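Ticket 500: Green shadows when printing from Jikora to Verkby Cotton Rag
Status: Open (again)
Category: Colour management
Opened: 20 July 2020

I'm printing a documentary series on lacemakers for a show at the Meredith. It's colour work, mostly interiors, mostly late afternoon, with a lot of dark wool cardigans and dark timber behind white thread. On screen the shadows are neutral. On paper they are the colour of a neglected fish tank. The highlights are fine, the skin is fine, the lace is lovely. Anything darker than a school blazer goes green.

Set-up is as follows. Jikora print software, current version, let loose on my machine by the automatic updater. Verkby Cotton Rag, matte, sheets. The profile is the one Verkby supplies for my printer. Monitor calibrated. Files are 16-bit TIFFs in Adobe RGB, exported from the same catalogue I have used since April without complaint. The small web versions of the same pictures are up on Velleo, where they look perfect, and where I have received several kind comments about my blacks.

I've already turned it off and on again, so please consider that step honoured.

Log, attempt 1
Ran a nozzle check. All clean. Ran a head clean anyway, because the first reply I got from the help desk was a link to an article about running a head clean. The ink levels have dropped and the cardigans are still green.

Log, attempt 2
Opened a fresh packet of Verkby in case the old one had picked up damp over winter. My studio is a converted garage and damp is its main feature. Printed the same file on a new sheet and an old sheet and put them side by side under the daylight lamp. Identical. I have now got two copies of a woman winding bobbins against what should be a black curtain and is instead a hedge.

Checked I was printing on the correct side. I was. I mention it only because it will be asked, and because last year it would have been a fair question.

Log, attempt 3
Removed the Verkby profile and reinstalled it from the download page. Restarted. Jikora listed the profile twice under the same name, so I deleted both, restarted, and installed it once more. Listed once. Printed. Green, though I'd swear a slightly more confident green.

Help desk response: please confirm that your monitor is calibrated.

Confirmed, as per the second paragraph of the ticket. For completeness I recalibrated it over lunch. The blacks on screen are, if anything, more neutral than before, which makes the prints look worse by comparison.

Log, attempt 4
Printed Jikora's own test chart, the one with the fruit bowl and the grey ramp. From step 8 down the ramp shifts green. Steps 1 to 7 are neutral. This at least rules out my files, my export settings and my character. Scanned the chart and attached it to the ticket. The upload page rejected it for being too large, then rejected the smaller one for being the wrong type, then accepted it twice.

Also converted one file to sRGB before printing, to see if the colour space mattered. It didn't, beyond making the red tablecloth in the fourth picture rather sad. 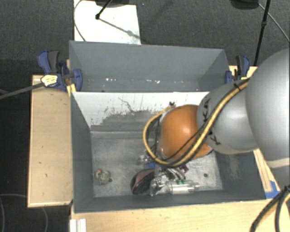
Same green here, same paper, and it started the night Jikora updated itself. I print quilts for a regional museum catalogue so I notice dark cloth going off before anything else does. Go into the print dialogue, open the Advanced tab and look at "Printer manages colour". Mine had been ticked after the update even though I'd chosen the profile in Jikora, so the thing was being converted twice. Unticked it and most of the green went. Not all of it, mind you. There's still a bit down at the very bottom and I've been living with it.

Log, attempt 5
My sincere thanks to the quilts. The box was ticked. I hadn't ticked it. I hadn't known it had moved to the Advanced tab, having last seen it on the front page of the dialogue, where it had lived peacefully for years.

Unticked, printed the ramp. Steps 8 to 12 are now neutral. Step 13, the last before solid black, is still a touch green, and solid black itself is a sort of very dark olive. Under gallery lights it might pass. Framed next to a white mount, it won't.

Help desk response: we are glad to hear your issue is resolved. This ticket will now be closed.

Reopened.

Log, attempt 6
Looked at the media type. The Verkby instructions say to use "Matte Heavy". Jikora had it as "Matte". There used to be one entry for matte papers and the update has split it in two, with existing presets sent to whichever one was listed first. As far as I can tell the two lay down different amounts of black ink, and the profile was made for the heavier one.

Changed it to Matte Heavy, saved the preset, printed the ramp. Solid black is black. Step 13 is a dark grey with no particular opinions.

Printed the woman with the bobbins. The curtain is a curtain. I held it up to the window, then under the lamp, then took it into the kitchen, where the bulb makes everything look like soup, and it held up even there.

Log, attempt 7
Closed Jikora, reopened it, and the preset had gone back to Matte.

Tried this several times to be sure. The name of the preset survives, the paper size survives, the profile survives. The media type goes back to Matte every time the program is closed. The "Printer manages colour" box stays off, so somebody has taught it to remember something.

Saving the preset under a new name makes no difference. Exporting it and importing it again makes no difference either, although it does produce an error message with no words in it, only an OK button. I pressed OK.

Current workaround, for anybody who finds this ticket through a search:

Open the print dialogue and go to Advanced. Make sure "Printer manages colour" is off.
Choose your Verkby profile in Jikora, relative colorimetric, black point compensation on.
Set the media type to Matte Heavy by hand.
Print the grey ramp before the first real sheet of the session.
Leave Jikora open until the whole edition is done. I have put a sticky note on the power button.

Help desk response: thank you for the detailed information. We have passed this to our development team. Could you please confirm whether you have performed a nozzle check?

Yes.

Still outstanding
The preset not keeping its media type. I'd like this fixed, or at least admitted to in the release notes, which currently describe the update as "minor improvements".
The duplicate scan of the test chart on this ticket. I can't delete either one. Please feel free.
The reprint of the larger pictures. The Meredith has been patient and has moved my delivery back, and the framer has agreed to cut the mounts in the meantime. I've kept the green set. A friend offered to buy the bobbin print as it was – she thought the hedge was deliberate.

Please leave this ticket open until the preset saves. I'll add the next ramp when there's a new version to try it on.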